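3.2 Sorting cord by colour at the shared worktable

Most studies of household and workshop tidying begin with hard objects: cups, blocks, tools, books. Cord gets left out, and we think that is a great pity, as it is one of the most interesting things anybody ever has to put away. A cup has one shape. A length of cord has as many shapes as you have patience for, and it changes shape again the moment you pick it up. When our participants in the Plinditmont sessions were asked to name the drawer at home they least liked opening, the drawer with string, leads and laces in it came up again and again, and this section grew out of those conversations.

We collected 392 sorting episodes over 14 sessions. In each one a set of short cords in mixed colours started out on the tabletop, and small bins stood along the far side. The task was finished when every cord lay in a bin with others of its own colour. We gave no rule about neatness. A cord could be coiled, folded or simply dropped in, and we were delighted by how much this small freedom told us.

The first finding concerns the order of work. We had expected people to clear the nearest cords first. In fact the bright colours usually went before the dull ones, wherever they lay, and the grey-blue and brown cords were often left till last. Several participants said that they "got the easy ones out of the way", by which they meant easy to see. The pattern was strongest in the Bavov set, where two of the shades are close enough to be mixed up under warm light.

The second finding is about tangles. Across 1,880 pick-ups we marked whether a second cord came along with the first. This happened 362 times, mostly where two cords had been touching at the start. People dealt with it in very different ways! Some shook the pair apart over the table, some put both down and began again, and a few carried both to the bins and parted them there. The last group were often the quickest, though they also made the most mistakes, and we would love to see this followed up with longer cords.

Bins matter more than we had guessed. In the January pilot we used the deep Cassim tubs, and cords hung over the rims and had to be pushed back down. We then changed to small bins with rounded corners and a handle slot at one end, which are easy to turn and simple to empty between episodes. Clear sides were not needed, but a see-through or pale bin did help people to check what was already inside. Figure 4 gives a view of the table with sorting under way.
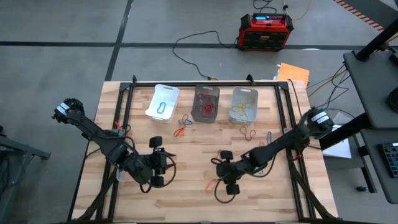
Figure 4. Red and yellow cord in two of the bins, with other cords still on the wood.
Nabil Akl / Hemedine study group

The dark red cord lying in loops below the right-hand bin is a good case of what we call a near neighbour. The bin closest to it holds yellow, and the red one is the next along. In our notes, cords in this sort of position had a longer pause before the pick-up than cords lying straight in front of their own bin. The pause was short, but it showed up in nearly every session.

The blue-grey and orange cords show the other point nicely. They touch at one side, and the blue-grey one is tangled, so whoever moves either of them has to think about both. We scored such pairs separately, and their results are given in Section 3.3 together with the episodes in which cords began fully apart.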